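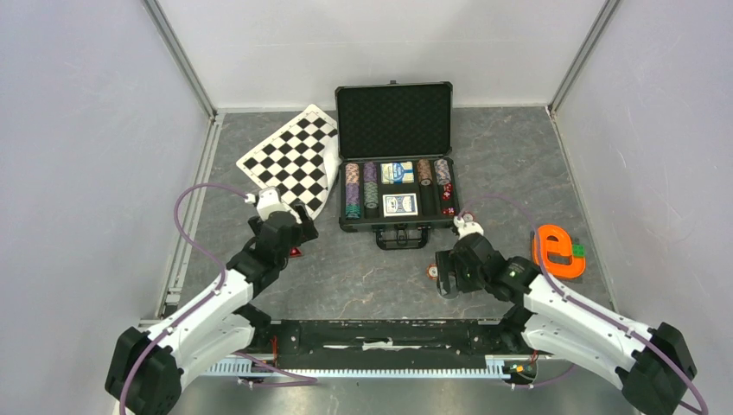 *Fig. 1. Aluminium chip case, open, with checkerboard mat alongside. Refer items 2 to 4.*

# Clandeo Games Library: Equipment Subgroup

**Minutes, January meeting**

**Present:** Harriet Castellanos (chair), Thérèse Bouchard (minutes), P. Sandhu, L. Okafor, W. Brandt

**Apologies:** M. Tran

**Opened:** 6.35 pm

## 1. Previous minutes

Accepted with one correction. Item 5 recorded the shelving bay as 308 mm deep. The correct internal depth is 380 mm. Moved Brandt, seconded Okafor.

Outstanding from previous minutes:

- Label stock for the dominoes and tile sets: received, not yet applied. Carried.
- Replacement sand timers: closed.
- Hinge pin on the backgammon case: closed. Okafor fitted a stainless pin and peened one end.

## 2. Poker case: condition and layout

Case tabled as catalogue entry 57. Aluminium shell, black frame, dark grey foam lining, egg-crate foam in the lid. Discussion was limited to storage layout and condition. Contents value was not considered.

2.1 **Chip slots.** Present layout is two groups of slots, left and right, with the cards down the centre. Left group holds pink-and-white striped and purple at the top, with teal-green and grey-green below. Right group holds orange-brown and pink-purple. Sandhu noted that the purple and the pink-purple are readily confused under warm lighting and that returns staff have no reference for which goes where. Brandt proposed a printed colour key fixed inside the case. Bouchard preferred a loose card in the catalogue sleeve, on the grounds that adhesive does not hold on egg-crate foam and lifts the surface when removed. Loose card agreed. Colour names on the card are to match those in these minutes so that the borrower form, the card and the catalogue use one set of terms.

2.2 **Denominations.** The catalogue does not assign values to the colours. Castellanos asked that this remain so. Borrowers set their own. No change.

2.3 **Playing cards.** Two decks, one above the other in the central slots. Upper box light blue and white, lower box blue with a white frame. Agreed that the decks keep these positions and that the card record the upper and lower box by colour. Okafor to fan and count both decks at the next check and record any marked cards.

2.4 **Dice.** Red with white pips, held in the narrow compartment at the lower right. Sandhu reported that small items in foam compartments are the most frequent loss across the collection. Lidded tubs were considered. The smallest Flurholm tub on hand does not fit the compartment without trimming the foam, and the meeting did not support trimming. Dice to remain in the foam. Dice check to be added to the returns sheet as a separate tick box, completed before the lid is closed.

2.5 **Handle.** Carrying handle is on the front edge of the body. Bouchard asked that cases of this type be shelved handle outward. Agreed for all hinged cases. Brandt to amend the shelving guide.

## 3. Checkerboard mat

3.1 Mat is black and white squares with a white border. The lower right edge curls and lifts where it meets the case. Members discussed whether the curl would affect play. Castellanos considered it minor. Okafor disagreed and stated that a light draughts piece will slide off a raised edge square.

3.2 **Flattening.** Options raised:

1. Reverse roll overnight, then lay flat.
2. Press under a board with even weight for one week.
3. Low heat through a cloth.

Option 3 rejected. Mat material is not recorded in the catalogue and Brandt would not approve heat on an unidentified backing. Option 2 adopted. Okafor to use the spare shelf board and inspect at the end of the week. If the curl returns, option 1 to be tried.

3.3 **Storage.** Existing guide is silent on mats. Sandhu tabled dimensions for the Plokska flat drawer, which takes mats unfolded with interleaving sheets. Agreed that mats be stored flat, not rolled, and not placed beneath hinged cases. Interleaving to be acid-free tissue from existing stock.

3.4 **Pieces.** Draughts and chess pieces are catalogued separately from the mat. Bouchard asked whether they should be combined under one entry. Deferred until the drawer is in use.

## 4. Photographic record

4.1 Fig. 1 adopted as the reference layout for entry 57. Returns staff to compare each slot with the figure and note departures on the sheet.

4.2 Bouchard to print one copy at A5 for the catalogue sleeve. Matt stock, no laminate.

4.3 Sandhu asked that all multi-part sets be recorded with the lid open and the contents in place. Agreed. Order of work: hinged cases first, then boxed sets, then bagged sets.

## 5. Shelving

5.1 Brandt reported that the left bay is bowing at the centre span. Heavier cases to be moved to the bottom shelf until a centre support is fitted. Chip sets are to be treated as heavy for this purpose.

5.2 Support to be cut from the existing hardwood offcut. No purchase required.

## 6. Catalogue

6.1 The combined parts register now exceeds 3,000 lines. Castellanos noted that search is slow on the front desk computer. Sandhu to split the register by storage type and trial the result for one month before the old file is retired.

6.2 Spelling of colours to be standardised. "Grey-green" and "teal-green" to be hyphenated throughout.

## 7. Other business

Okafor asked whether the library would accept a second mahjong set. Accepted in principle, subject to a full tile count before entry.

## Actions

| Item | Action | Who |
|---|---|---|
| 1 | Apply labels to dominoes and tile sets | Tran |
| 2.1 | Draft loose colour card for entry 57 | Bouchard |
| 2.3 | Count and inspect both decks | Okafor |
| 2.4 | Add dice tick box to returns sheet | Sandhu |
| 2.5 | Amend shelving guide, handles outward | Brandt |
| 3.2 | Press mat, inspect after one week | Okafor |
| 3.3 | Prepare flat drawer and tissue | Sandhu |
| 4.2 | Print reference figure, A5 | Bouchard |
| 5.1 | Move heavy cases, fit centre support | Brandt |
| 6.1 | Split register and trial | Sandhu |

**Closed:** 7.50 pm. Next meeting in February, same room.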